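# 町議会と裁判所のあいだで紛失したもの:バーケン町公文書訴訟の追跡

地方自治ゼミ 最終報告書
執筆:Mylene Estrella、Laurier Friesen(聞き取り担当:Ernő Simon)

## 1. なぜこの件を選んだか

ゼミの課題は「地方自治体が当事者となった訴訟を一件選び、記録だけで経過を再構成せよ」だった。ほかの班は水利権や学校統廃合といった立派な題材を取っていったので、私たちにはバーケン(Burken)町の駐車場が残った。

争点は単純である。町が所有する空き地を、トフト(Toft)社という整備業者に貸した際の議事メモを公開するかどうか。原告の住民 Josée Chisholm 氏は公開を請求し、町は「該当する文書は存在しない」と回答した。その二週間後、同じ文書の一部が町の広報紙に引用された。存在しない文書にしては、なかなか読みやすい文章だった。

## 2. 資料と方法

使った資料は次のとおり。

- 裁判所の閲覧室で写した訴訟記録(準備書面、証人尋問調書、決定書)
- 町議会の会議録 11回分
- 広報紙の該当号
- 原告側、町側それぞれへの聞き取り

閲覧室のコピー代は一枚50円で、ゼミの予算からは出なかった。請求すべき窓口が三つあり、三つとも別の窓口を案内してくれたためである。最終的な自己負担は3120円になった。領収書は付録Bに綴じてある。

聞き取りは原告が一時間半、町側は総務課の応接室で六分だった。町側の六分のうち、前半は録音してよいかどうかの協議に使われた。結論は「持ち帰って検討する」で、六月の締め切りまでに返事はなかったので、本報告では町側の発言を手書きのメモから要約するにとどめた。

## 3. 経過

### 3.1 不存在の回答

請求に対する最初の回答書は三行である。うち一行は時候の挨拶だった。Chisholm 氏が不服を申し立てると、町は「メモは職員の個人的な備忘録であり、公文書に当たらない」と理由を差し替えた。ここで文書は、存在しないものから、存在するが町のものではないものへと昇格している。

### 3.2 証人尋問

記録の中でいちばん厚いのが、当時の副町長 Manon Tremblay 氏の尋問調書である。原告代理人とのやりとりを要約する。

> 代理人:会合に出席しましたか。
> 証人:会合という認識はありません。
> 代理人:では何という認識ですか。
> 証人:昼食です。
> 代理人:昼食に議題はありましたか。
> 証人:紙は配られました。

代理人はこのあと、紙に何が書かれていたかを四通りの言い方で尋ねている。証人は四回とも「詳細は担当課に」と答えた。担当課長は翌月の尋問で「詳細は副町長に」と答えた。二人の証言は、この点に限れば完全に整合している。

### 3.3 裁判所の決定

裁判所は、配布された紙は職務上作成され、組織として共用されたものと認め、公開を命じた。町の主張のうち「昼食であった」という部分については判断を示していない。私たちとしては少し残念である。

公開されたメモは二枚だった。賃料の算定根拠を書いた段落は黒塗りで、残りは駐車区画の線を白にするか黄色にするかの検討に充てられている。なお、町は白を選んだ。

## 4. 考察

公文書かどうかの判断は、誰が書いたかより、どう使われたかで決まるというのが教科書の説明であり、本件もそれに沿っている。ただし記録を通して読むと、町が守ろうとしたのは賃料の数字だけではないように見えた。会議録では、最初の回答の誤りに気づいた議員が少なくとも一人いる。その議員は訂正を提案し、議長は「次回に」と引き取った。次回の会議録に、この件は出てこない。

早い段階で訂正していれば、訴訟は避けられたかもしれない。この見立てに Friesen は賛成し、Estrella は反対した。Estrella の考えでは、黒塗りの段落がある以上、どのみち裁判所まで行ったはずである。議論は閉館時刻まで続き、決着しなかったので両論を載せる。

原告側は黒塗り部分についても争う構えで、ゲスタード(Gestard)法律事務所が引き続き代理人を務める。町側は「適切に対応する」としている。

## 5. 本調査の限界

第一に、町側の話をほとんど聞けていない。第二に、会議録は要約筆記であり、ヤジと沈黙が落ちている。傍聴した住民によれば、この件では沈黙のほうが長かったそうだが、裏付けは取れなかった。第三に、トフト社には手紙を二通出したが返事がない。一通目は宛先不明で戻り、二通目は戻ってこなかったので、届いたものと考えている。

訴訟記録の年表はプルニス(Purnis)という共有ソフトで作った。途中で Simon の版と Estrella の版が分岐し、証人尋問が二度行われたことになっていた期間がある。提出版では一度に直した。

## 6. 分担

- 記録の閲覧と筆写:Friesen
- 会議録の通読、本文執筆:Estrella、Friesen
- 聞き取り、年表:Simon
- 窓口の往復:全員

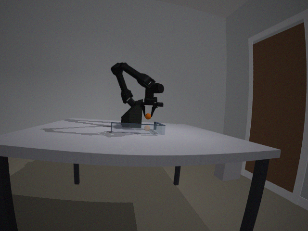
図1 透明な浅いトレイの上でオレンジ色の小球をつかむ黒いロボットアーム(CG)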